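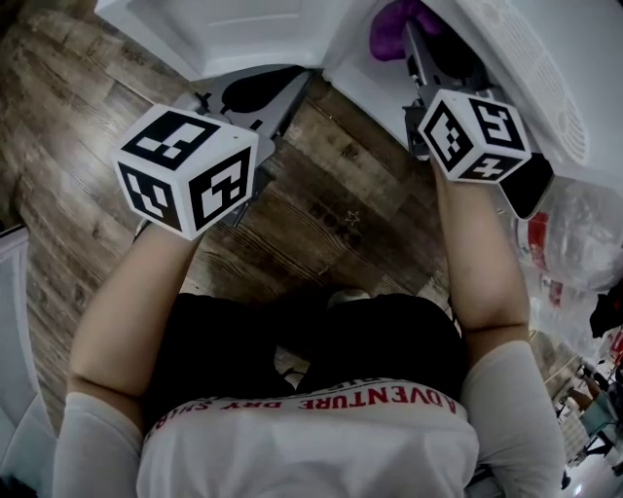
My question is about one of the planks in our family room floor, and I'm sorry in advance for the length of this, because I would sooner tell you too much than have you write back asking for more. We put in the Kovden wood-look planks in August, the mixed brown and gray ones, through your Orkville store, and we have been very happy with them (truly, I tell everybody who comes in the door). But there is a small mark on one plank that I can't shift. It's faint, so you may have to look for it: go to the middle of the floor, between the two arms, and you'll find a little star shape on one of the planks. I've tried to work out whether it's in the pattern or on top of it, and I go back and forth. With the knots and the grain running diagonally past it, it is easy to lose, and then I come in with my coffee and it's the only thing I can see.

Ticket opened 7 September 2023
Product: Kovden wood-look plank, mixed brown/gray
Purchased from: Orkville
Installed by: Meléndez, Ullville
Area: 1,229 square feet, family room, hall and both back bedrooms
Category: Surface mark or stain

What I have tried so far, in order:

Damp microfiber cloth, plain warm water. No change at all.

A drop of dish soap in a bowl of warm water, left on the mark for a couple of minutes, then wiped and dried. The plank around it came up lovely and the star stayed put. I will say I now have one plank that is cleaner than its neighbors, so I ended up doing that whole side of the room.

A white pencil eraser. My sister-in-law swears by these for scuffs, and it did take off a gray heel mark by the hall door that I had been meaning to get to, so the afternoon wasn't wasted. Nothing on the star.

I have not used vinegar, and I have not used one of those white foam scrubbing pads, since your care sheet says not to use anything abrasive. I have not used nail polish remover either, though two people have told me to, and I'd like to hear from you before I go anywhere near it.

If I run a fingertip over the spot I can't feel an edge. If I drag a fingernail, I think I might feel something, but by then I've been kneeling there so long that I could talk myself into anything. We have a good many craft things in the house, stickers among them, and it did cross my mind that a sticker had been down there and left a bit of itself behind. I've asked and everyone says no.

Thank you so much for reading all this. The floor is beautiful and I'm not after a refund or anything of that kind. I'd just like to know what it is.

Reply from floor care support

Thank you for such a thorough write-up, and for holding off on the nail polish remover! Please do keep holding off. It can take the sheen right off the surface, and then you'd have a dull circle in place of a faint star.

I did find the mark in your photo. It's too faint for me to say from a picture whether it's printed or sitting on the surface, so I'd like to ask you to try a few things, if you have the patience.

First, please look at the spot with the overhead lights off and a flashlight laid down almost flat on the floor. Residue will usually catch the light differently from the plank around it. If the shine runs straight across with no break, that points toward the pattern.

Second, look for a twin. The plank designs repeat, and in the line you have there are 31 different faces before they start over. Find the biggest knot on the plank with the star, notice how the grain goes around it, and hunt for the same plank somewhere else in the house. If the star is on that one too, it's part of the print and no amount of soap is going to move it. Any leftover planks in the garage will do nicely for this, and they're easier on the knees.

Third, and only if the flashlight shows something: warm a damp cloth, lay it over the mark for a minute or so, and rub with the grain using a plastic card wrapped in the cloth. Go gently, and stop if you see the color change at all.

Please let me know how you get on. I'll leave the ticket open.

Update from customer

Well, I have had quite an evening! I did the flashlight first. There is a tiny difference in the shine over the star, I'm fairly sure, and my husband agreed once he'd found his glasses. Then I went through the leftover planks from Meléndez. We had 2 unopened boxes and one open one, and I found the same face in the open box, with the very same knot and the same swoop in the grain beside it. No star.

So I did the warm cloth and the card. After the second go the star was lighter on one side, and the cloth was a little bit tacky when I pinched it. I've stopped for tonight as my wrists have had enough. May I do it again tomorrow, or should the plank have a rest in between?

Reply from floor care support

Tacky is very good news. That is almost certainly adhesive, and the plank underneath should be fine. No need to rest it, just dry the area well between rounds so water doesn't sit in the seams. If it stalls, put a little plain cooking oil on a cotton swab, dab only the mark, wait five minutes, and then wash the oil off with your dish soap mix. Do wash it off thoroughly, as an oily plank is slippery in socks.

And please keep those leftover planks somewhere flat and dry.

Status: open, waiting on customer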